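Dradier Releases Updated Cold-Mix Patching Compound for Low-Volume Roads

Revised binder extends storage life and lowers minimum placement temperature

BRUNDTHORPE – Dradier, a manufacturer of road maintenance materials, today announced the release of Jolside 2, an updated version of its bagged and bulk cold-mix asphalt compound. The product is meant for pothole repair and shallow surface patching on residential streets, rural lanes, parking areas and private drives. Orders open in June through existing distributors.

Jolside 2 replaces the original Jolside compound, which will stay in the catalog until current stock is sold. The aggregate grading is unchanged. The binder has been reformulated with a slower-curing solvent blend and a new adhesion additive supplied by Lehner, the company's long-standing additive partner.

"The main complaint we heard about the first version was stiffness in the bag after a winter in storage," said Yusri Pangaribuan, product manager at Dradier. "Crews were leaving bags in a heated truck cab overnight so they could pour them in the morning. The new binder stays workable at lower temperatures and needs no warming before use under normal winter conditions."

Field testing

Dradier placed 154 test patches on low-volume roads over two winters. Patches were cut square, cleaned with a stiff broom or compressed air, filled in lifts and compacted with either a plate compactor or a hand tamper. A smaller group was placed in uncut holes with standing water swept out but the surface left damp, which is how many emergency repairs are made.

Each patch was inspected after the first freeze-thaw period and again in late spring. Inspectors recorded edge raveling, settlement below the surrounding surface, shoving in the wheel path and loss of material. Of the patches placed, 51 were in the damp, uncut group. These showed more edge raveling than the cut patches, as expected, and the company continues to recommend squared edges wherever time and traffic allow.

Faizal Simanjuntak, who supervised the test program, said placement technique had a larger effect on results than the choice of compactor. "A hand tamper is fine on a small hole if the lifts are kept thin. Problems came from filling a deep hole in one pass and driving over it."

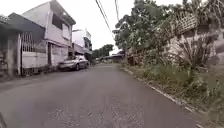 Worn asphalt on a narrow residential street.

Low-volume streets present a different repair problem from main roads. Traffic is light, so the patch gets little help from passing tires in reaching final density. Pavement sections are often thin and may have been overlaid several times with different mixes. Drainage at the shoulder can be poor, and water that enters through open cracks softens the base. Dradier advises road owners to inspect the base before patching and to remove any soft or pumping material down to firm ground. Cold mix placed over a failed base will settle regardless of product.

Material properties and handling

Jolside 2 is supplied in 60 lb bags and in bulk loads. Bags have a revised inner liner with a wider heat seal, intended to reduce solvent loss at the seam. Unopened bags should be stored off the ground and out of direct sun. Bulk material should be kept on a paved pad and covered. A crust will form on an exposed pile; it can be broken up and turned back into the stockpile with a loader.

The compound may be placed by shovel directly from the bag. No tack coat is required in holes with clean, sound sides, although a light tack is recommended on polished or dusty surfaces. Lifts should not exceed two inches before compaction. The finished patch should be left slightly above the surrounding pavement, and the road can be reopened to traffic as soon as compaction is complete. A dusting of dry sand will prevent pickup on tires in warm weather.

Jolside 2 is not intended for full-width resurfacing, bridge decks or areas with heavy turning trucks. Permanent surface treatments such as chip seal should be delayed until the patch has fully cured. Cure time depends on depth and weather, and the technical data sheet includes a simple probe test for use on site.

Production and availability

The compound will be made at the Brundthorpe plant, where a second pugmill was installed to allow bagged and bulk production to run at the same time. According to plant manager Irfan Goh, bulk customers will see the larger change. "Before, we had to stop bagging to load trucks. Pickup appointments now start at 6:30 a.m. and we can load through the day."

The minimum bulk order is five tons. Bagged product is sold by the pallet, and agencies ordering nearly 200 bags or more should contact the sales office for delivery scheduling. Technical data sheets, safety data sheets and a one-page placement guide are available on request. The placement guide is also printed on the back of each bag.

Fitriani Wattimena, technical services lead, will run short placement sessions for public works crews at distributor yards. Each session covers hole preparation, lift depth and compaction, and crews are asked to bring their own hand tools.

About Dradier

Dradier makes cold-mix asphalt, crack filler and joint sealant for public agencies and paving contractors. The company is based in Brundthorpe.

Media contact: Latrice Doucet, Communications, Dradier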